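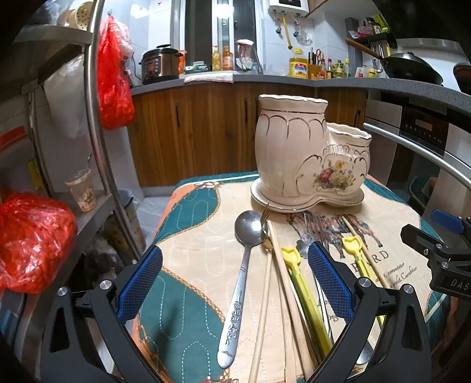

November, gone ten at night, kitchen table

Well, I promised myself I would write this up before bed, so here goes, tea at my elbow and the budget sheet open next to me (it has a ring on it already, sorry Begoña).

We spent the whole afternoon on cutlery. Spoon, fork, the wooden chopsticks, and those yellow plastic chopstick helpers, which I have grown very fond of and which are a perfect pest to pick up tidily! I do love working in a proper kitchen, with the rice cooker on the side and the oil bottles by the window, so much nicer than the bare bench at Brondevcombe. The blue pads are what I kept looking at, though, and pads are where the money question starts.

Begoña Lorente rang at teatime with the Trismont quote. A pair of hand-held grippers comes to 1355 pounds, and spare pads are 135 a set, which made me sit down. Vavstead are cheaper on the grippers but want us to wait until after the new year, and they won't say a word about spares until we've signed. I don't like that, and I told her so at some length, poor woman.

We have 3000 for the whole winter. Two pairs from Trismont would swallow more than 2700 of it and leave us one set of pads and a bit of change for cables, and then not a penny for storage drives. One pair and a good stock of pads feels safer to me. Begoña would sooner have both pairs now and go begging for the rest in spring, and she may well be right, she usually is about begging.

Still to do: ask Arumugam if they would mend our old fingers or only sell us new ones, find out whether the Trismont price includes carriage, and write down properly how long a set of pads lasts us, which I have been meaning to do since summer.

Tea's gone cold. I'll ring her back in the morning, after nine.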